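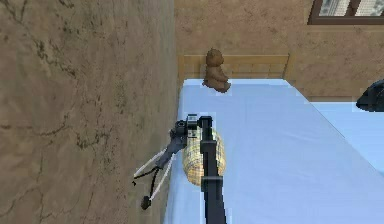

キーワードを入力 検索

寝室の塗り壁に出た枝分かれ状のひび　補修の順序と材料の選び方

投稿者 mokume_k　2020年12月4日

寝室の内壁のひび割れ補修について、判断の順序を確認したく投稿します。

建物は木造二階建てで、寝室は二階の北東角にあります。壁は黄土色系の塗り壁で、前の所有者が残した仕上表には「中塗り土仕舞い調、既調合材」とだけあり、メーカー名は書かれていません。下地は石膏ボードです。コンセントプレートを外して断面を見たところ、ボードの上に灰色の下塗り、その上に黄土色の仕上げが載っていました。仕上げ層の厚みは3mm弱です。

ひびは寝台の横の壁に集中しています。細い線が斜めと横に走り、ところどころで枝分かれしています。上のほうは少なく、中ほどから下にかけて多い状態です。幅は大半がクラックスケールの最小目盛りより細く、爪を滑らせても引っかかりません。横方向の一本だけは爪が入ります。

4月に引っ越してきた時点では、少なくとも目につくひびはありませんでした。暖房を使い始めてから気づいたため、乾燥が原因と考えています。室内の湿度は Skuvus の温湿度ロガーで記録していますが、暖房時はかなり低く、夜間に加湿器を使うと戻ります。上下の幅は大きいと思います。

聞きたいのは次の点です。

・乾燥収縮によるひびと、下地の動きによるひびは、見た目で区別できるか。
・細いひびは埋めるべきか、放置でよいか。
・爪が入る一本に、市販の補修材 Pillumik(内装塗り壁用、500g入り)を使ってよいか。色は「砂色」が近そうです。
・壁一面を塗り直す場合、既存の仕上げは剥がす必要があるか。

左官の経験は、物置の内側に珪藻土を塗ったことがある程度です。よろしくお願いします。

Jong-dae Shim

内装の左官工事に従事しています。現物を見ていないので、一般論として書きます。

まず原因の区別ですが、形状だけで確定はできません。ただし傾向はあります。

乾燥収縮のひびは幅が細く、向きが揃わず、枝分かれしたり網目になったりします。仕上げ層の中だけで止まっていることが多く、段差がありません。厚く付いた箇所、材料の練り水が多かった箇所、急に乾いた箇所に出ます。通常は施工後の早い時期に現れますが、そのときは髪の毛より細く、後年の強い乾燥で開いて見えるようになる場合もあります。「引っ越し時になかった」という点については、見えなかっただけの可能性を残しておいてください。

下地の動きによるひびは、ボードの継ぎ目に沿って直線的に出ます。縦または水平で、長さがあり、幅が一定です。開口部の隅から斜めに伸びるものも同じ系統です。ひびの両側に段差があれば下地を疑います。

お書きの内容だと、細い枝分かれのほうは前者、爪が入る横の一本は後者の疑いがあります。横の一本については次の確認をしてください。

床からひびまでの高さを両端と中央で測ります。高さが揃っていて水平なら、ボードの横継ぎの位置と重なっているかもしれません。次に下地探し用の磁石でビスの列を拾います。ひびを挟んで上下にビスの列が平行に並んでいれば、継ぎ目とみてよいです。針を刺すタイプの下地探しは、仕上げ層を欠くので塗り壁には勧めません。

続いて浮きの確認です。指の関節で軽く叩き、ひびの周囲と健全部とで音を比べます。周囲だけ軽い音がするなら、仕上げ層または下塗りが剥離しています。浮いている部分は埋めても意味がなく、撤去して塗り直す範囲になります。叩く位置が間柱の上かどうかでも音は変わるので、同じ高さで横に移動しながら聞いてください。

進行の有無も見ます。ひびの両端に鉛筆で小さく印を付け、日付を添えておきます。暖房期の終わりと梅雨の終わりに見直し、端が印を越えて伸びていれば進行中です。進行中のひびを硬い材料で埋めると、すぐ脇に新しいひびが出ます。

細いひびは、埋めないほうがよいと考えます。理由は色です。土壁調の仕上げは、骨材の散り方と鏝の動かし方で色が決まります。同じ製品の同じ色番で埋めても、細い線が濃いか薄い線に置き換わるだけで、斜めから光が当たるとかえって目立ちます。構造上の問題もありません。どうしても気になる場合は、霧吹きで湿らせ、同色の粉をごく緩く溶いたものを柔らかい筆で入れ、余分をすぐスポンジで取ります。湿らせすぎると既存の仕上げから灰汁が浮くことがあるので、家具で隠れる場所で先に試してください。

爪が入る一本は、継ぎ目でなく浮きもなければ、次の手順で直せます。

カッターの刃を寝かせてひびの縁の脆い部分だけを落とす。V字に大きく彫る必要はありません。刷毛で粉を払い、掃除機で吸います。霧吹きで溝の中を湿らせ、表面の水気が引いてから補修材を押し込みます。小さい鏝かペインティングナイフを使い、ひびと直交する方向に動かすと奥まで入ります。面より心持ち低く止め、締まり始めたところで周囲の肌に合わせてスポンジか刷毛で荒らします。平らに押さえるとそこだけ艶が出ます。

継ぎ目だった場合は、表面だけの補修では再発します。仕上げと下塗りを帯状に剥がし、継ぎ目処理とメッシュの伏せ込みからやり直すことになり、帯の縁が必ず見えます。結局は壁一面の塗り替えになるので、再発を承知で埋めておき、塗り替えの時期まで待つのも普通の判断です。

既存仕上げの上への塗り重ねは、付着が健全なら可能です。手で擦って粉が付くか、霧を吹いて表面が緩むかを見てください。粉が付く程度なら浸透性のシーラーで固めます。水で緩むもの、つまり糊で固めている仕上げは剥がします。これは省略できません。

nurikabe_memo

Pillumik を去年使いました。結論だけ書くと、砂色は乾くとかなり白くなります。練った状態で色を合わせると失敗します。

厚紙に薄く塗って一晩置いたものを壁に当てて比べてください。自分は乾く前に判断して、廊下の壁に白い線が残りました。あとから Quiambao の黄土顔料を少量足して作り直しましたが、顔料を入れると締まりが遅くなり、表面を荒らすタイミングがずれました。入れるなら粉の状態で混ぜてから水を加えるほうがむらになりません。

それと、袋に500gと書いてあっても、ひび一本なら使うのはごく一部です。残りは湿気で固まります。小分けの袋で売っている店もあります。

加湿器は壁から離したほうがいいと思います。

Viltthorpe_2304

うちも同じ感じでしたが放ってあります。三年たっても落ちてきません。地震のあとだけ見ています。

mokume_k

回答ありがとうございました。確認した結果を書いておきます。

横の一本は、左端と右端で床からの高さが5mm違いましたが、ほぼ水平でした。磁石で拾ったビスの列が上下に平行に並んでおり、継ぎ目と判断しました。打音は、ひびのすぐ下の一か所だけ軽い音に聞こえます。間柱の位置と照らし合わせると柱間の中央に当たるので、浮きかどうかは決めかねています。

霧を吹いた範囲では表面は緩まず、手にも粉は付きませんでした。塗り重ねができる側と理解しています。

細いひびには手を付けません。横の一本は端に鉛筆で印を付け、梅雨明けまで見ます。伸びなければ埋めるだけにします。

一点追加で伺いたいのですが、メッシュを伏せ込む場合、剥がす帯の幅はメッシュの幅と同じで足りるでしょうか。

Jong-dae Shim

足りません。メッシュの両端に下塗りを薄く擦り付ける分が要るので、左右とも鏝の幅ひとつ分は広く取ってください。メッシュの端と剥がした縁が同じ位置に来ると、そこに新しいひびが出ます。

軽い音の箇所は、隣の柱間の中央を同じ高さで叩いて比べてください。同じ音ならボードのたわみによるもので、浮きではありません。違う音なら、範囲を鉛筆で囲んでおき、梅雨明けの確認のときに広がりを見ます。

ひびを埋める時期は、暖房を使っていないときを避けるという考え方もあります。湿った時期はひびが閉じ気味で、材料が奥まで入りません。ただし乾燥した部屋では補修材の水が先に抜けるので、施工の前後は暖房を切り、風を直接当てないでください。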